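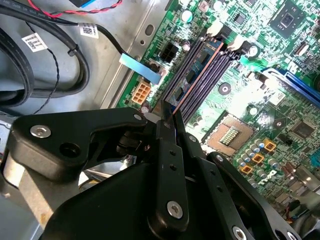
Figure 2. A memory module held at the slots of an open Dell desktop. The processor socket is empty.

January
By Margit Vik

Search this site Enter keywords Go

4. What "bad memory" means in a repair log

4.1 The claim

Repair shops that take in used office desktops tend to say the same thing about memory: it fails often, it is cheap, and it is quicker to swap than to test. We heard this at both of the shops in our study, Osbridge and Wesley, and we had read it in most of the trade guides we used to plan the work. We were inclined to believe it. After going through the logs we are a good deal less sure.

The trouble starts with the word "bad." In the logs, a module is bad if a machine that would not start did start once the module was replaced. That is a fair way to run a bench. It is a poor way to find out why the machine would not start in the first place. Replacing a module means pulling the old one out, and the new one then has to be pushed into the slot. Either of those steps can clear a fault that had nothing to do with the chips on the old part. Dust is shifted. A contact edge that was sitting a hair too high goes down to where it belongs. The log has one line for all of this, and the line says "RAM bad, replaced."

4.2 The logs

The two shops together logged 3,071 desktops over the study period, of which Osbridge handled 900 and Wesley the rest. In 205 of these the final note blamed memory. We counted a machine once even if it came back, and we left out any entry where the note named memory along with a second part, such as a power supply. That second choice lowers the total, and a reader who disagrees with it may fairly call our figure a floor.

We don't put much weight on the difference between the shops. Osbridge writes long notes and Wesley writes short ones, and a short note is more likely to name a single cause. One Wesley technician used "RAM" for any machine that beeped at startup. He told us so without much concern, and we see his point: the customer wants the computer back and has no interest in the wording. It does mean that part of what looks like a pattern in failures is a pattern in how people fill in a form.

The software did not help. Both shops used Trosach to keep their records, and Trosach offers a list of causes in which "memory" appears and "memory not seated" does not. A technician who wanted to record a badly seated module had to type it in the free text field. Few did. We asked for the field to be changed before the second part of the study and were told it would be looked at. 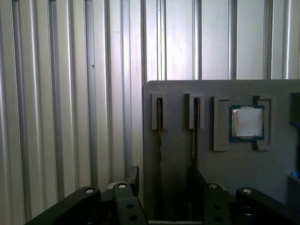
A second weakness is that the parts were not kept together with their histories. Modules taken out at Osbridge went into a shared bin, sorted by size and by nothing else. By the time we asked to see them, there was no way to match a given module to a given machine. Wesley was better on this point and tagged its pulled parts with the job number, in pencil, on masking tape. Some of the tape had come loose. We kept only the modules whose tags were still attached and readable, and from these we drew 100 for retesting.

4.3 Retesting

Each of the modules was placed in a known good machine and run through the same memory test overnight. We used one machine for all of them, which has the advantage of being simple and the drawback that a fault tied to a particular board would never show up. A module can be picky. It may run without error on one board and fail on another, and anyone who has mixed parts from different makers will have met this. Our test cannot see it.

We report the result in words here and leave the tables to Section 6. Most of the modules passed. We had expected a fair number of passes, but had not expected them to be the larger group by such a clear margin. The simple reading is that the shops were throwing out good parts. We do not fully accept that reading, for the reason just given, and for one more: a module that fails only when warm, or only after a week, can pass an overnight test without trouble. What we can say is that a note reading "RAM bad" should not be taken as evidence that the module was faulty.

4.4 Seating

If the modules were mostly sound, then something else was cured when they were changed. Seating is the obvious suspect. A desktop memory module goes in edge first, and it has to be straight over the slot, with the notch in its edge lined up with the key in the slot, before any force is used. Then it takes a firm push. New technicians nearly always push too gently, because the board bends a little under the hand and this is unpleasant to feel. They stop early. The module looks fine from above, and one end is still high.

The latches are supposed to catch this. On many boards the latch swings in and locks over the notch at the end of the module, and the usual advice is to listen for a click. We are doubtful about the click. In a busy shop it can't be heard, and on worn slots it may not come at all. We also saw a latch pushed closed by thumb over a module that was not all the way down – the technician took the closed latch as proof, when he had closed it himself. Looking along the slot from the side, at the level of the board, told us more than any sound did.

Some of the guides recommend cleaning the contact edge with a pencil eraser. Đồng, a small parts seller whose printed instructions were taped above one of the Osbridge benches, recommends it in capital letters. We could find no test behind the advice in any of the guides we read. An eraser leaves crumbs, and it is hard to see how crumbs near an open slot could be an improvement. Technicians who swear by it also have to take the module out and put it back, so they may be crediting the eraser with what the reseating did. We asked that it not be used during our trial. It was used anyway on at least one machine, which we dropped.

4.5 Which slot

Boards with several slots raise a further question. The order in which slots should be filled differs from board to board, and the sheet that explains it is often long gone by the time the computer reaches a repair shop. Technicians go by habit. If the habit comes from one kind of machine and the job is another, a sound module may land in a slot where the board does not look for it first. The usual sign is a machine that runs with less memory than it should, though some will refuse to start.

We had hoped to separate these cases from plain poor seating. The logs don't allow it. No entry we read gave the slot a module had been removed from, and we could hardly ask people to remember. A small sticker next to the slots, or a single extra box in Trosach, would settle the matter for later work.
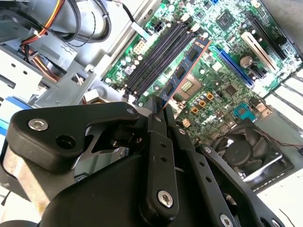

Should a shop reseat the memory before ordering a new module?
It should, and the power must be off and the cord pulled first. Take the module out completely, check the slot for dirt, and press it back in evenly at both ends. If the fault returns, try the same module in another slot that the board's manual allows before deciding that the part is bad.

4.6 Limits

We would not want the above to be read as showing that memory seldom fails. Some modules in our retest did fail, plainly and again and again, and in those cases the shops had been right. Nor can two shops stand for the trade. Both agreed to take part because their owners were already curious about waste, and shops of that sort may be more careful than others, or may just keep better notes about being careless.

There is also the matter of money. A technician's time costs more than a used module, and a shop that swaps first and asks later may come out ahead even if most of the parts it removes are good. We have no quarrel with that as a business decision. Our complaint is with the next step, in which the swaps are added up and passed around as a failure rate – first in the trade guides, and then in papers that cite the guides. We found our own draft doing this in two places and took both out.

Section 5 turns to power supplies, where the logs are worse.

Contact | Copyright Margit Vik. All rights reserved. | Back to top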